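Equipment Planning FAQ – Bench Grippers and Simulation Seats
Last revised 23 May 2020

Who approves a purchase?
Requests for a single gripper or a simulation seat go to Ayuba Dankwa. Anything that includes an arm also needs a signature from Ifor Edwards. Attach the quote, the bench drawing and the task list.

Do I have to simulate before I order hardware?
Yes, for any new bench. Build the tabletop and the two-finger gripper in Clemia first and check reach and finger clearance. Start with a bare surface and add parts once the approach poses are settled.
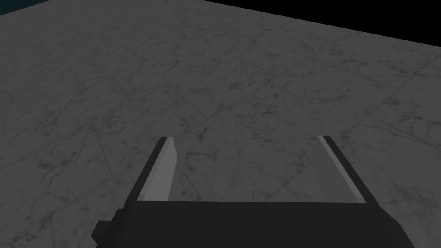 Simulation time is charged to the project at the internal rate, and a seat is booked for at least 19 working days. Unused days are not refunded but can be moved to another bench in the same budget year.

Which gripper should I budget for?
The Bastetti parallel model is the default. Enter it as one line and the spare finger pads as a second line. Pads are a consumable and come out of operating funds – finance will return the form if they are listed as capital.

How much bench space should I plan?
Allow 200 cm of clear length per arm. Benches at the Gradton site are 205 cm long, so plan on one arm per bench.

Does the simulated tabletop have to match the real one?
Height and outline must match. Surface texture does not matter for reach checks. If the task uses a camera, list the real surface finish in section 2 of the form so that the texture can be set before the vision runs.

What is the lead time?
Grippers ordered through Tsikata take roughly 2 months. Mounting plates are ordered separately and should go in at the same time.

When does the next budget round close?
The end of October. Late forms are held for the following round.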